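1/ I promised to write about the gripper fault on our Thibodeaux cell, and now the report is closed, so I may do it. It is a long thread. The short version: after a protective stop, one gripper closed by itself when I pressed reset. My fingers were near it.

2/ For those who are new to this account: I work at Diment, in the Burerico workshop. The cell has two arms side by side and we use it to learn how to take small electric motors apart. Most of the time I load the parts, start the program and write down what fails.

3/ The day of the fault was in June last year. It was cycle 1,419 of the program, and the cycles before it had been quiet. The right arm touched its force limit during a pick and both arms stopped. This is normal and it happens to us every week.
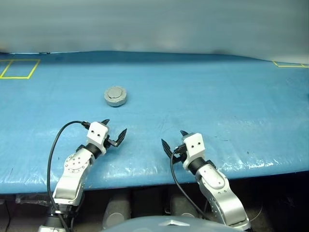
What does the gripper do when the arms stop?
It holds its last position, open or closed, and waits for a new command from the controller.

4/ So I did what our sheet said. I checked the screen, I opened the guard, I moved the part back to its place. The arms stood still. Then I closed the guard halfway and pressed reset with my left hand, while my right hand was still inside. I am not proud of this.

5/ The right gripper closed at once. The arm did not move one millimeter, only the fingers. It caught the edge of my glove and I pulled the hand out of the glove. No injury, but I had to sit down for a while.

6/ Two things were wrong, and the first one was mine. The reset must be pressed from outside with the guard fully shut. I knew the rule. I had stopped following it some weeks before, little by little, and the cell never punished me for it.

7/ The second one was in the software. The close command for the pick had been sent just before the stop. The arm controller threw away its own queue, as it should. The gripper driver kept its queue. On reset it got power again and finished the old job.

8/ And the third thing, if I may add one: the guard switch. It was wired to the arms and not to the grippers. With the guard halfway open the arms were blocked correctly. The grippers did not know that a guard existed.

9/ We found it in the logs. The close command was written 279 milliseconds before the stop, and it was never confirmed. After my reset the same command number is there again, this time confirmed. When I saw this line I understood everything.

10/ We wrote to Ploltel, who supplied the driver. They answered politely that the queue is kept on purpose, so that a part is not lost after a short power dip. I can understand it for a part. It is a poor choice for a hand.

11/ The changes we made:
– the queue is erased at every stop, also the short ones
– after reset the gripper does nothing until the operator confirms on the screen
– the guard switch now cuts the gripper supply too
– grip force in setup mode is limited to 30 newtons

12/ The force limit was the one we argued about. Motors have many screws and tight covers, and a weak grip slips. But this limit is only for setup mode, where people come close. In automatic mode the guard is shut and the force can be higher.

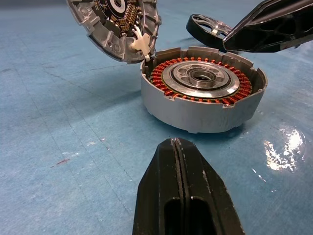
Photo: Diment, Burerico workshop / 5 Apr 2026

13/ A motor that is open like this one is what worries me for the next step. The copper windings can be scratched by a finger that closes at the wrong moment, and a white wire is easy to pull off. So the same fault that is bad for a hand is also bad for the work.

14/ To test the fix we forced a stop during the pick, again and again, with a piece of foam between the fingers in place of my hand. The gripper stayed quiet every time. With the old driver, the foam was squeezed on the second try.

15/ If you have a cell with separate grippers, please try this one test. Send a close command, stop the cell before it is confirmed, put foam in the gripper, stand outside, shut the guard, press reset. It needs a few minutes.

16/ Somebody asked me if the operator was retrained. The operator is me, and yes. There is also a new reset button, mounted on the outside post, too far from the guard opening to reach both together. I was a little offended by it for 2 days. Now I like it.

17/ I still have the glove. I will post the log lines when I have removed the machine names from them.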